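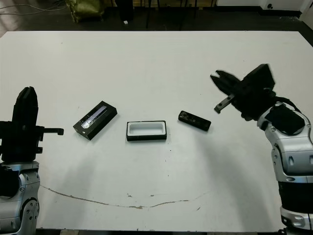
Stemo two-arm gripper comparison: data card

Version of April 15, 2022

What is inside

This set was recorded to compare two sets of gripper fingers, named Skumora and Wernero, on the same pair of arms. It holds 1016 episodes. In 333 of them the operator stopped before the end, and we kept these in a separate folder, because failed grasps are also useful.

Task

Three black objects lie on a white table: a block with a clear window in its top, an open tray with a white interior, and a slim bar. The bar must be picked up first, then the block, and both go to the tray side of the table. Start positions are changed by hand between episodes.

Files

Each episode has one folder with the head camera video, the joint positions of both arms and the gripper opening. The file notes.txt gives the finger set and the result. Left arm is always listed before right arm.

Known problems

– The glossy window reflects the ceiling lights. Our Zamora tracker sometimes loses the block for a few frames.
– Black fingers over black objects have weak contrast. We tried a longer exposure, but then the moving jaws became more blurred, so we went back.
– In 2 sessions the clock of the left arm was late. The correction is in the file offsets.csv, please apply it before you compare the arms.
– The table has scuffs and a thin brownish line. Do not use them as fixed markers, the table was moved in September.

Not included

Force data is missing for all episodes. We plan to add it when the new controller can log it at the same rate as the joints.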